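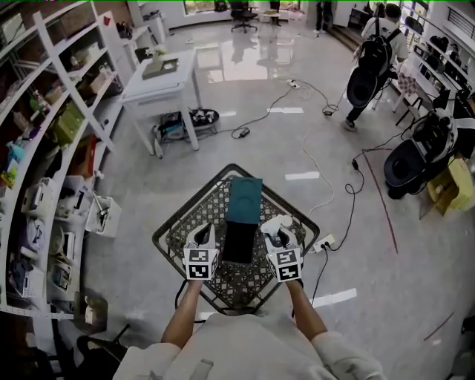

The night ferry from Bremport to Kumsa is back. Seven years gone, no fanfare, one line on the port's departures board. Leaves Monday at 9:40 in the evening, gets in after breakfast. I took the second sailing in June with a bag, a bad sandwich and a notebook, and I've been trying to read my own handwriting ever since.

Why it stopped: depends who you ask. In Bremport they say fuel. In Kumsa they say the customs shed, which the two governments argued over until the roof fell in on one end. The road was always open, technically. 590 miles by way of Modbridge, a border post that shuts for lunch, then the long gravel stretch where trucks go over in winter. People drove it for weddings and funerals and not much else.

Talks started up again last fall. Low level first, fisheries people, then transport. A joint statement with almost nothing in it. Then the ferry license, signed on a weekday afternoon when both capitals were looking at something else. It covers a single ship and a single sailing a week each way, to be looked at again after the winter. Freight is capped. No livestock, no fuel trucks.

The ship is the Tallon. Old, repainted, stairs steep enough that you go down them backward. Room for 740 passengers and on my crossing the bar was full but the cabins weren't. Mostly families. Also a school choir, several men with fishing rods, a couple arguing in two languages about a car seat.

Passport check is done on board now, which is the real change. Two officers, one from each side, sharing a folding table outside the cafeteria. Both stamps on the same page. The line moved okay. A woman ahead of me had brought documents for her mother, her late father and, as far as I could tell, the house. They stamped her and waved her on and she stood there a minute with the folder still open.

Fares are the sore point. A seat is cheap, a car is not, and Kumsa residents get a discount that Bremport residents dont. The Bremport paper ran three letters on it in a week. The operator's line is that the Kumsa side paid for the new ramp. Bremport's line is that the ramp is in Kumsa.

Slept badly. Engine under the pillow, more or less. Up at five, on deck, cold for June. Gulls, then a smell of coal smoke, then the breakwater. Some people cheered. Most were hunting for shoes.

Kumsa itself was not ready, to be fair to it. One cafe open on the waterfront and it ran out of bread by nine. Currency booth closed, sign says back soon. Taxis, 20 of them, all lined up at the old terminal, which the ferry no longer uses. Somebody's nephew was sent running. By the time they came round the choir had walked into town, singing, off key.

Modbridge is the loser in this, if there is one. The gas stations and the two motels there lived on border traffic, thin as it was. I stopped on the drive home (couldn't get a berth back, the return was sold out by by noon) and the motel clerk asked how the boat was. Good, I said. She asked if it ran in bad weather. I didn't know. She wrote my room number on a scrap of paper and said the ice machine was on the second floor.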